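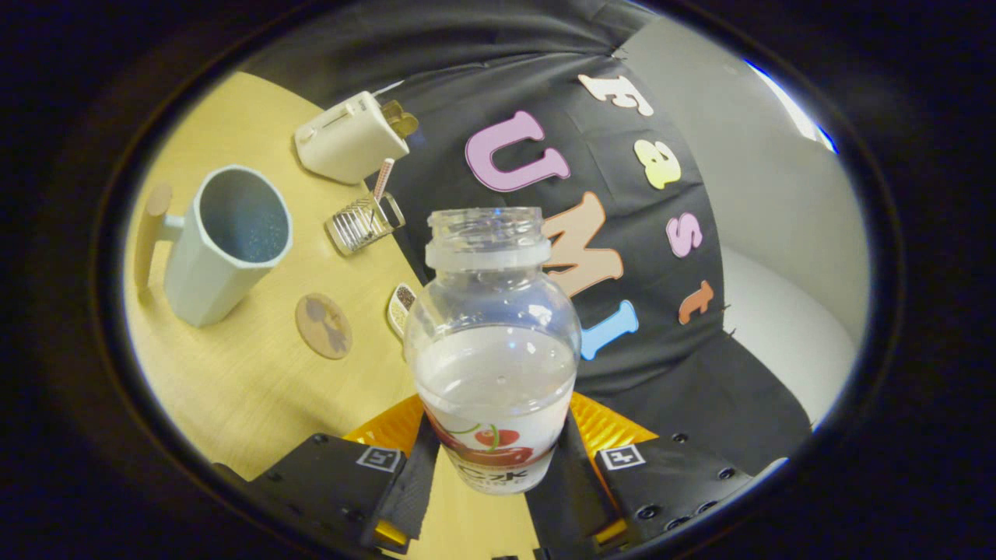 21 Oct 2020: boiler log, second entry

Pressure at 6:40 this morning was down again on the Zedell. Topped up to the line, bled the radiator in the hall, then the one on the landing. Air in both. The hall valve weeps a little when opened past a quarter turn and wants a new washer.

Gas meter read 3,821. The reading in June was lower by 137 units, and all of that was hot water, so the heating has barely started to show. I will take the next reading at the end of the month and work out the daily rate from there.

Pump is the old Fornavik, still on speed two. Tried speed three for an hour. The pipes in the back bedroom ticked and the return temperature went up by 4 degrees, with no gain at the far radiator that I could measure. Put it back on two. The far radiator is probably a balancing problem. The lockshield on the landing is open further than it should be, and I will close it by half a turn tomorrow and leave it a full day before touching anything else.

Ordered the washer and an expansion vessel from Ljungberg. The bill was 548 with delivery to Sutby, most of it the vessel. The old one gave water at the air valve when I pressed the pin, which settles the question of where the pressure has been going. Need to find the long wrench before the parts come.

Slept badly. Rain from about three, gutter on the north side overflowing at the joint again. Soup for lunch, bread from yesterday. 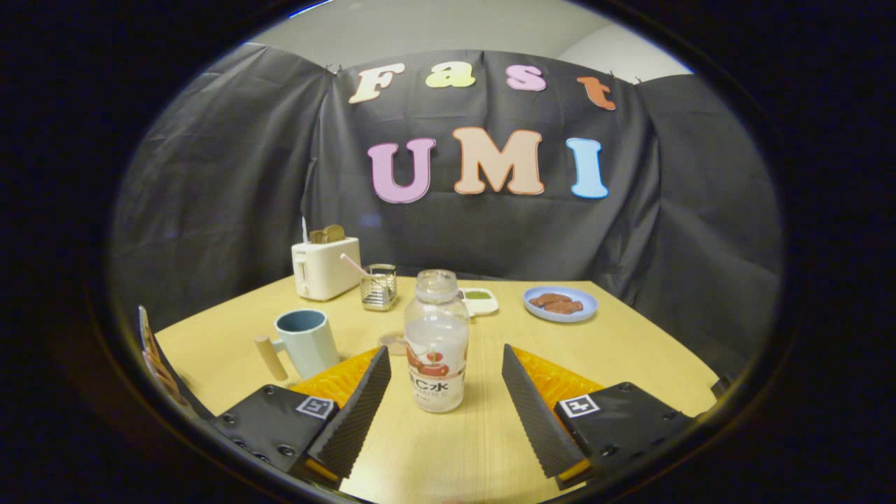 Table and backdrop, with the foam letters up.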